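Pre-delivery inspection checklist for the Trisico folding e-bike, with comments
Brorley workshop, May revision
Kept by Oda Forsberg. Second check by Dean Dunmore.

This list is for every Trisico that leaves our workshop to a customer. One mechanic makes the inspection and another one reads the sheet before the bike goes out. Please write a comment even when the point is passed, if you saw something which is a little different from the last bike. Short comments are fine.

The comments printed under the points come from the spring batch. I have corrected the spelling but not the opinions.

Before you begin

Battery is out of the frame and the key is in the lock, not in your pocket.
Bike stands on its own wheels on the floor, not in the stand. The stand comes later.
Serial number on the frame is the same as on the delivery note.

Comment, Dean: On two bikes the sticker on the carton had one digit different from the frame. The frame number is the one we write down.
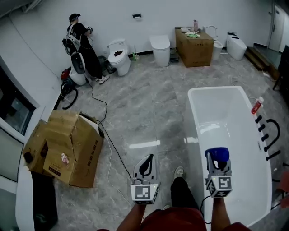
SECTION A: FRAME AND HINGE

A1. Open and close the main hinge five times. It must close with the same force every time.
Passed / Adjusted / Rejected

A2. Safety catch jumps in by itself when the hinge lever is closed. You should not need to help it with the thumb.
Passed / Adjusted / Rejected
Comment, Oda: If the catch is slow, clean it first and try again. I had three slow ones and all were only packing dust and too much grease.

A3. Paint around the hinge has no cracks. Use the lamp from the side.
Passed / Rejected
Comment, Dean: A thin line in the paint is not always a crack in the metal, but we don't have the tools here to know it. Reject and send the bike back to Bodnár, they built the frames.

A4. Handlebar post is straight when you look along it to the front wheel.
Passed / Adjusted / Rejected

A5. Seat post can go down completely for folding and the minimum insertion mark is easy to read.
Passed / Rejected

SECTION B: BRAKES

B1. Both levers stop before they touch the grip, also when you pull hard.
Passed / Adjusted / Rejected

B2. Brake pads are not touching the disc when the wheel turns free. A light sound one time per turn is accepted on a new bike.
Passed / Adjusted / Rejected
Comment, Oda: We have discussed this "light sound" many times. If the customer will hear it in a quiet street, please adjust it.

B3. Motor cuts off when either brake lever is pulled. Test left and right separately.
Passed / Rejected
Comment, Dean: Do it with the back wheel lifted. The left switch on the Alirness levers has a small connector that is easy to push in only halfway. Push until you hear the click.

B4. Brake hoses are not stretched when the bars are turned fully to each side, and not pinched when the bike is folded.
Passed / Adjusted / Rejected

SECTION C: BATTERY AND ELECTRIC PARTS

C1. Battery case has no dents, no swelling and no smell. If you are in doubt, carry it to the outside shelf and tell Oda immediately. Do not charge it.
Passed / Rejected

C2. Contacts are clean and all the same height.
Passed / Rejected

C3. Battery locks with one click and does not move when you pull it up by the handle.
Passed / Adjusted / Rejected
Comment, Oda: In the spring batch we inspected 162 bikes and the battery lock was the most common adjustment, 84 times. One thin washer under the lock plate is normally enough. Two washers is too much and then the key becomes hard to turn.

C4. Display shows the charge level and no error code. Write the code on the sheet also if it disappears after a restart.
Passed / Rejected

C5. Front and rear light work in all assist levels.
Passed / Rejected
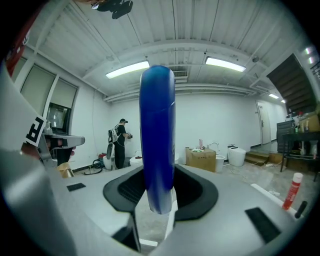
SECTION D: WHEELS AND TIRES

D1. Tire pressure is as printed on the side of the tire. Measure with the workshop gauge, the one on the pump shows too high.
Passed / Adjusted

D2. Spokes have even tension. Press them in pairs with the hand all around the wheel.
Passed / Adjusted / Rejected

D3. Axle nuts are tightened with the torque wrench and marked with the paint pen.
Passed / Adjusted
Comment, Dean: The mark must go over both the nut and the frame. A mark only on the nut tells us nothing later.

SECTION E: TEST RIDE

E1. Ride to the gate and back in each assist level. Wear a helmet, also for this short way.

E2. Make one strong stop with each brake.

E3. Fold the bike after the ride and check A1 and A2 one more time.
Comment, Oda: Please don't skip this. Bike 415 was good in the stand, and after the ride the catch stayed open.

Signatures

Inspected by:
Sheet read by:
Open remarks for the customer:

The signed sheet goes in the green folder and a copy goes in the bag with the charger.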